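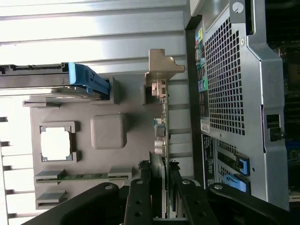
Emmett Castellanos says he joined for the robots and has so far spent most of his evenings learning where a PC keeps its screws, and would we please put that on the website so people are warned. Consider yourselves warned.

We are the Plodcombe Robotics Club. We meet on Friday evenings in the back half of the old Boateng building, up the stairs by the bike racks, and we are trying to teach a robot arm to take computers apart politely. Any fool can take one apart rudely, and several of us have.

The club began one February as a night class in basic electronics. The class ended, the tutor moved away and the students kept turning up, so somebody had to find us a name and a kettle. There are now 18 of us, aged from 16 to a figure one member declines to give. A few of us can write code. The rest can be trusted with a screwdriver, or are working towards it.

Our main effort is called Hullidier, after a suggestion in the hat that nobody has owned up to. The idea is simple enough to say out loud: old desktop workstations go on the bench with the lid off, and the arm learns to reach in, find the part we want and get hold of it without flattening its neighbours. Memory slots have those little clips at the ends, cables lie across whatever you were aiming for, and a gripper that behaves beautifully over a bare table turns into a shopping trolley once there are metal walls on every side.
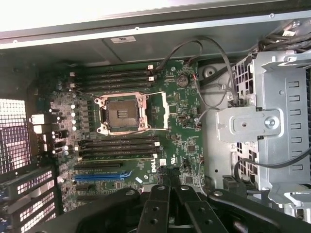

So we go slowly. One person drives, one watches the fingers and one writes down what went wrong, in a notebook that is filling up nicely. New members start on the notebook. It is the best way to learn, and the handwriting has improved.

Each spring we enter the Rornent Cup, a small contest for clubs like ours. Our best result is second to last, which we have framed.

Membership is £20 a term and you need no experience. Bring a jumper, as the heating has views of its own. If you have a dead desktop in the loft, bring that too, but please take your hard drive out first. We don't want to know.

The next open evening is Friday, May 16, 2025. Doors at half past six, biscuits until they run out.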